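**Wamach's stone-setting bench is moving to the Flotau building, and I got to tag along**

If you've been waiting on a ring repair from Wamach, good news! The setting bench is back up and running as of Wednesday, just not where you left it. The whole repair side of the shop has moved into the second floor of the old Flotau building, two blocks over, and I spent most of a morning there getting in everybody's way.

I've written about Wamach before (the opal piece, if you remember, and yes, I still get mail about the opal piece). For anyone new, it's a small jewelry workshop that does custom casting, resizing, chain repair and a lot of stone setting for stores that don't have a setter of their own. Hülya Aydoğan started it in her garage and has run it ever since. She's moved it once already, and she told me she'd sworn she would never do that again. Then the rent went up.

"I looked at 33 places," she told me. "Most of them had carpet. You can't have carpet. You drop a little diamond on carpet and you may as well buy a new one."

So the Flotau place has hard floors, painted a pale cream so that a dropped stone or a snip of gold wire has a chance of being found. It also has big north windows, which is what sold Tuncay Dönmez on it. Tuncay is the head setter and he'd been working under lamps for years. He sat me down at his new bench, handed me a loupe and a sapphire with a tiny chip near the girdle, and asked if I could see it. I couldn't. He turned my chair toward the window and there it was, plain as anything!

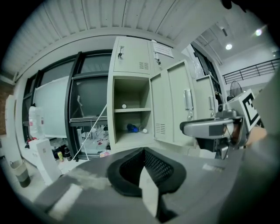 The move itself took three days, which was one more than planned. The benches went up the stairs fine. The casting machine did not. It had to come in through a window opening on the alley side, and the crew needed the glass taken out first, and the glass guy had the wrong day written down. Meanwhile there were 1,468 open repair envelopes sitting in locked cases back at the old shop, each one with somebody's ring or bracelet or broken clasp inside, and Hülya wouldn't let a single one travel until the new alarm had been tested. I can't say I blame her. One of those envelopes was mine (my grandmother's brooch, missing a seed pearl since forever).

Saadet Dağdelen handled the envelopes. She checked each one out at the old place and checked it in again at the new one, reading the ticket numbers aloud while Doğukan Tokgöz typed. They finished a little before midnight on the last day and every ticket matched. Doğukan says he was still hearing ticket numbers in the shower the next morning.

What changes for customers? Not a whole lot. Drop-off is now at the street door of the Flotau building, where there's a buzzer and a small counter with two stools. Pickup is the same counter. If your ticket has the old address on it, it's still good, so don't panic and don't call to ask, because the phone has been ringing off the hook. Prices stay where they were through January, and Hülya says she'll post the new list at the counter before anything goes up.

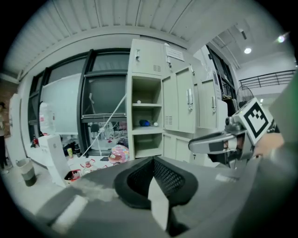 Turnaround is a different story for now. Simple resizing and chain soldering should be back to a week pretty quickly. Setting jobs are going to run closer to three weeks while Tuncay works through the backlog, and anything that needs casting has to wait until the machine has been leveled and test-fired. They ran one small flask of silver while I was there, a tree of plain bands, and a couple came out with pits. Tuncay shrugged and tossed them back in the scrap dish. He wants a few more clean pours before he lets anybody's gold near it, and I like that in a guy who's going to be melting my readers' gold.

There's one new thing I'm pretty excited about. The stores that send work over have been asking for engraving, and Wamach has always had to farm it out. Now there's room for it, so Ezequiel Magaña is joining as a hand engraver. He trained on watch cases and spent the past few years at Van Wijk, mostly on signet rings and the insides of wedding bands. He had his block and his gravers laid out on a towel when I came by, and he cut me a tiny fern on a scrap of brass while we talked. It took him maybe as long as it takes to drink a cup of coffee. I've got it here on my desk and I keep picking it up and tilting it.

Ezequiel will take engraving orders starting next month. Initials and dates come first, then crests and custom drawings once he's settled in. If you want something drawn from a photo or an old piece, bring the real thing in and let him look at it in person. He told me phone pictures flatten all the little cuts and he ends up guessing.
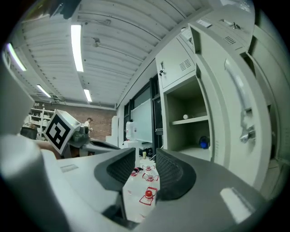 I also asked about classes, because a bunch of you have written to me about the Saturday wax carving sessions that used to fill up so fast. They're coming back, but in a different form. Hülya wants fewer people at a time and a longer session, with the casting included in the fee so you go home with a finished piece and not a lump of green wax in a sandwich bag. No dates yet. She's waiting on ventilation for the back half of the floor, and the landlord is waiting on a part from Flolov, the company that put in the ductwork. I'll post the sign-up here as soon as she gives it to me.

The brooch, by the way, is done. Saadet found a pearl for it that's a tiny bit pinker than its neighbors, and I'm picking it up this week.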